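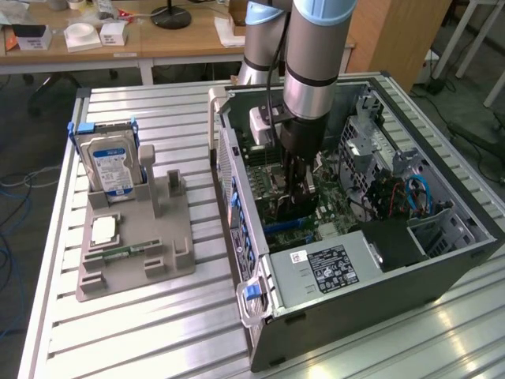

How often should I replace the filter on a whole-house water softener setup?

Every two to three months for the sediment cartridge in front of it, sooner if the pressure at the kitchen tap drops. The softener itself has no filter in most models.

Posted by wellhead_ray, 11/18/19

Pulled that from the sticky because it's the one people ask most. My own question is a little different. We're on a private well, 41 feet to the water, iron and some sand. I have a Pamier cartridge housing, then the softener, then the heater. The cartridges are plugging up after three weeks. Is that normal for sand, or do I have a pump problem?

Reply by dillpickle52

Three weeks is short. What micron rating are you running? If it's a 5, go to a 20 or even a 50 and see what happens. A 5 micron filter right off a well will load up fast with iron even if you have no sand at all.

Reply by wellhead_ray

It's a 5. The guy at the counter said finer is better for protecting the softener.

Reply by mudroom

Finer is better for the store, they sell more cartridges. Put a spin-down in front. Mine is a Drustus, clear bowl, valve on the bottom. I open the valve into a bucket every Sunday-dinner or so and the sand goes out. The cartridge behind it lasts until I get tired of looking at it.

Reply by tall_oak_acres

I disagree with the spin-down as a first step. If a well that used to be clean starts making sand, something changed down there. Could be the screen, could be the pump set too low. Sand will eat the pump while you're upstairs shopping for filters. How old is the well, Ray?

Reply by wellhead_ray

Drilled before we bought the place, so I don't have a date. The pump was replaced a while back by the last owner. I started noticing the short cartridge life in October, after the dry spell.

Reply by tall_oak_acres

Then the water level may have dropped and the pump is pulling from closer to the bottom. I'd have it raised a few feet before spending anything on filters. A well company here quoted me 300 to pull and reset.

Reply by dillpickle52

Quoted me 700 for the same job – depends a lot on who you call. Cut open an old cartridge first. If it's orange slime and no grit, that's iron and you can leave the pump alone.

Reply by wellhead_ray

Cut one open tonight. Mostly orange, a little grit near the bottom cap. Not what I'd call a handful.

Reply by mudroom

So iron mainly. Spin-down won't do much for that, I'll give you that one. Go to the 20 and get the water tested before you buy an iron filter.

Reply by tall_oak_acres

I'd still watch the grit. Fill a white bucket from the outside spigot once a month, let it sit overnight, and look at the bottom. Write it down somewhere.

Reply by wellhead_ray

Will do. I have 2 of the 5 micron left. Ordered a box of 20s and a test kit.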